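Vumenora Episode Notes

Read me first

Vumenora is a collection of episode notes for home renovation and house-selling programmes on television. It has 3025 rows, one row for each broadcast episode, and covers 21 series. The notes were written by four people who watch these programmes anyway and wanted one place to look up which presenter did which house, and in which season.

The collection started as a spreadsheet of Mitsuko Kawaguchi. Valbona Zupan added the British series, and Mayu Takagi and Yae Kuroda did most of the checking. I keep the files and answer the mail. - Sayaka Sakai

What is in a row

series: the title as shown on screen in the first season. When a programme changed its name later, the new name goes in the column alt_title.
season, episode: whole numbers. Specials have season 0.
presenters: full names, separated by a semicolon, in the order of the opening credits.
renewed: yes, no or unknown. This tells if a further season was announced before the present one finished.
rooms: the rooms that were changed in the episode, from a fixed list (kitchen, bathroom, bedroom, hall, garden, other).
outcome: sold, kept, rented or not told.
note: free text, at most 40 words.

How the notes were made

Each episode was watched once by one person, who filled in the row on the same evening if possible. A second person then read the row and compared the names with the credits. When the two did not agree, they watched the part again together. For the older series we could not always get the full episode, and these rows have the word "partial" at the start of the note.

The column rooms gave us the most work. Many houses on these programmes have a bedroom that is also an office, or a kitchen that is open to the living room. Our rule is to write the name which the presenter uses at the final tour. If the presenter uses two names, we write both.

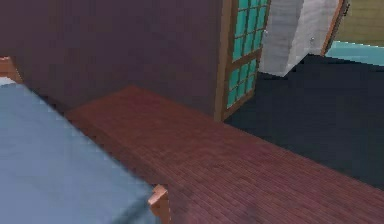 Known problems

The series Warkcombe Doors was shown in a different order in two regions. We follow the order of the first broadcast, so the episode numbers may differ from what your streaming service shows.

In Ladefoged at Home, the presenter called Nora is credited only by her first name until season 3. We left it like this and did not guess.

The column renewed is weak for anything which we know only from repeats. Please do not use it to compare channels.

Prices are not included. We had them in an early version, but the programmes count costs in so different ways that the numbers were not useful.

Files

episodes.csv - the main table, UTF-8, comma separated
series.csv - one row for each series, with channel and country
changes.txt - what was corrected and when

Use

You may use the notes for private or study purposes and also for fan pages, if you name Vumenora as the source. The programmes themselves belong to their makers and no video or sound is included.

Corrections are very welcome. Please send the series, season and episode together with the time in the episode where we can see it. The next update is planned for April, and corrections which come later will go in the one after.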